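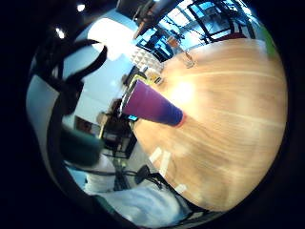 Fevereiro à mesa: a casa cheia e o caderno dos jantares

Olá outra vez! Prometi na última carta que ia falar de jantares para muita gente e depois meteu-se o frio, meteu-se uma gripe, e só agora me sento a escrever, às onze da noite, com um chá de limão ao lado e os pés numa botija de água quente. Paciência. O assunto não perdeu a validade.

Tudo começou porque a minha amiga Encarnación Aguirre fez 50 anos e decidiu que não queria restaurante nenhum, queria a minha sala. A minha sala! Que tem uma mesa onde cabem bem seis pessoas, oito se ninguém for canhoto. Ela convidou dez. Eu disse que sim antes de fazer contas, como faço sempre, e passei a semana seguinte a acordar às quatro da manhã a pensar em cadeiras.

Mas correu bem, e como várias de vocês me escreveram a perguntar como é que eu organizo estas coisas, deixo aqui o que tenho no caderno. É um caderno de capa preta, já muito engordurado, que comprei há anos na papelaria Vallejo (a da esquina com os correios, que entretanto mudou de dono mas continua a ter os melhores cadernos pautados da cidade). Em cada jantar escrevo quem veio, o que se comeu e o que sobrou. O que sobrou é a parte mais útil. Graças a ela sei que faço sempre arroz a mais e que a salada de laranja desaparece antes de eu me sentar.

A ementa, então. Para a Encarnación fiz sopa de grão com espinafres, ombro de porco no forno e a tal salada de laranja com cebola roxa e azeitonas. O porco foi para o forno de véspera, ao fim da tarde, temperado com alho, massa de pimentão, louro e vinho branco, muito bem tapado, em lume brando. Deixei-o lá até me ir deitar e no dia seguinte voltei a aquecê-lo destapado para ganhar cor. Fica a desfazer-se. Se a vossa família é das que gostam de fatias direitinhas, este prato vai dar-vos um desgosto, porque aquilo só se serve à colher.

A sopa também foi feita na véspera. Deixei os espinafres para a última hora, crus, já com a panela a fumegar, que de outra maneira ficam daquela cor triste de cantina. E ralei por cima um bocadinho de casca de limão, ideia da Hedvika Danko, que é vizinha do segundo esquerdo e põe casca de limão em tudo, até nas lentilhas. Tem razão nas lentilhas. No café já lhe disse que não contasse comigo.

Sobre as cadeiras: pedi quatro emprestadas à Hedvika, fui buscar o banco da varanda e sentei o meu sobrinho mais novo numa arca com uma almofada em cima. Ficou mais alto do que toda a gente e adorou. Quem andar a pensar comprar cadeiras de abrir e fechar, experimente-as sentada durante um bom bocado antes de pagar. Comprei duas há uns anos, lindíssimas, e não há costas que aguentem aquilo até à sobremesa.

Quanto à loiça, desisti há muito de ter tudo a condizer. Durante anos tive vergonha dos pratos desirmanados, e agora até os vou buscar de propósito às feiras. O único cuidado que tenho é com a altura dos pratos de sopa, que têm de empilhar uns nos outros, porque a bancada da minha cozinha é do tamanho de uma tábua de engomar e nesse jantar tive de pousar a travessa do porco em cima da máquina de lavar.

A sobremesa foi bolo de iogurte com compota de ameixa, feito pela própria aniversariante, que não se calou enquanto não a deixei trazê-lo. Eu queria fazer um pudim. Perdi. O bolo estava maravilhoso e já lhe pedi a receita, que ela me ditou ao telefone com medidas do género "farinha até te parecer bem". Estou a tentar traduzir isto para gramas e, se conseguir, publico na próxima carta. O primeiro ensaio saiu tijolo. O segundo comeu-se, com a ajuda de muito chá.

Uma leitora perguntou-me o que faço quando alguém aparece com mais uma pessoa à última da hora. Junto caldo à sopa e corto mais pão! A sério, ponho sempre dois pães grandes na lista, um deles vai para o congelador já fatiado e dali sai para a torradeira se for preciso. Quando não é preciso, tenho torradas para a semana. Também guardo no armário um frasco de pimentos assados e uma lata de atum do bom, e com isso faço uma entrada enquanto as pessoas ainda estão a tirar os casacos.

E os casacos, já agora! Em fevereiro são um problema sério. Na minha casa vão todos para cima da cama, em monte, e à saída há sempre uma escavação. Desta vez a irmã da Encarnación levou o cachecol de outra pessoa e só demos por isso dois dias depois. Já foi devolvido, com um frasco de marmelada a pedir desculpa. Se me garantirem marmelada daquela, podem levar o meu cachecol quando quiserem.

Do que faria de maneira diferente, tenho três linhas no caderno. Diz assim: "menos arroz", "tirar a manteiga do frigorífico mais cedo" e "não deixar o primo escolher a música". Esta última já lá estava escrita de outro jantar, com a mesma letra e o mesmo sublinhado.

Antes de me despedir, os recados do costume. A troca de sementes continua marcada para o fim do mês, às três da tarde, no pátio da biblioteca, e quem tiver favas para semear tarde que as traga, porque as minhas foram todas para os caracóis. Ainda tenho 10 exemplares do caderninho das sopas de inverno, o das capas cor de tijolo, e quem quiser um basta responder a esta carta com a morada. E obrigada às que mandaram fotografias dos vossos marmelos, das compotas e de um gato a dormir dentro de uma fruteira. Mostrei esta última à Hedvika e agora ela quer um gato.

Na próxima carta, além do bolo (se o terceiro ensaio me correr bem), quero falar de feijão seco, de quanto tempo de demolha é que precisa e de uma discussão que tive no mercado por causa disso. Escrevam-me entretanto a contar qual é o vosso prato para casa cheia. Já estou um bocadinho farta do meu porco, e a minha irmã faz anos em março.

Um beijinho e até à próxima!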